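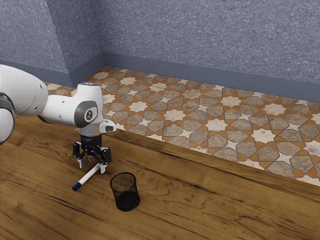
Am Ende stand es 2:2, und ich bin immer noch nicht sicher, ob ich mich freuen soll. Stadness war vor dem Spiel Tabellenletzter, wir lagen zwei Plätze davor. Auswärts ein Punkt klingt also vernünftig. Wenn man aber zur Pause mit zwei Toren führt, fährt man anders nach Hause.

Die erste Halbzeit war die beste seit dem Sommer. Vindent stand hoch, die Außenverteidiger rückten mit auf, und Stadness kam kaum über die Mittellinie. Das 1:0 fiel nach einer Ecke, das 2:0 in der 33. Minute nach einem langen Ball, den ihr Torwart falsch einschätzte. Mitgereist waren rund 40 Leute, bei dem Regen ist das ordentlich.

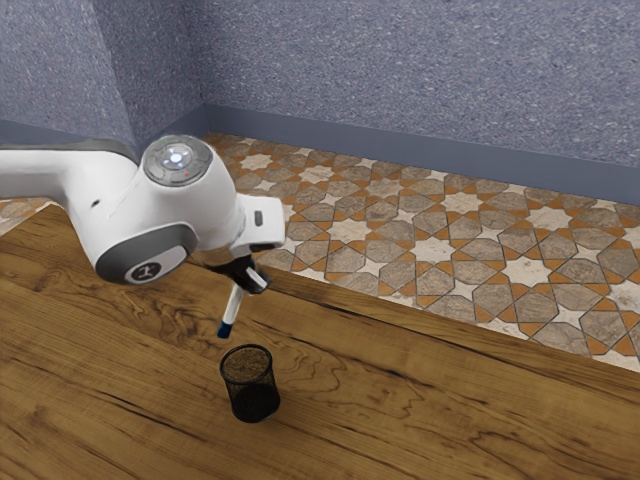 Nach der Pause hat der Trainer auf Fünferkette umgestellt. Das hatte er schon gegen Solheim probiert, mit demselben Ergebnis. Die Abstände im Mittelfeld wurden größer, die zweiten Bälle gingen alle an Stadness. Der Anschluss war ein Freistoß aus gut zwanzig Metern, der Ausgleich ein Kopfball am langen Pfosten – da stand keiner beim Gegenspieler.

Nächste Woche kommt Clemov. Die haben auswärts erst einmal gewonnen, spielen aber sehr körperlich. Ich würde bei der Viererkette bleiben und vorne nichts ändern. Karten gibt es wie immer ab einer Stunde vor Anpfiff an der Kasse, die Haupttribüne bleibt wegen der Dacharbeiten bis März zur Hälfte gesperrt.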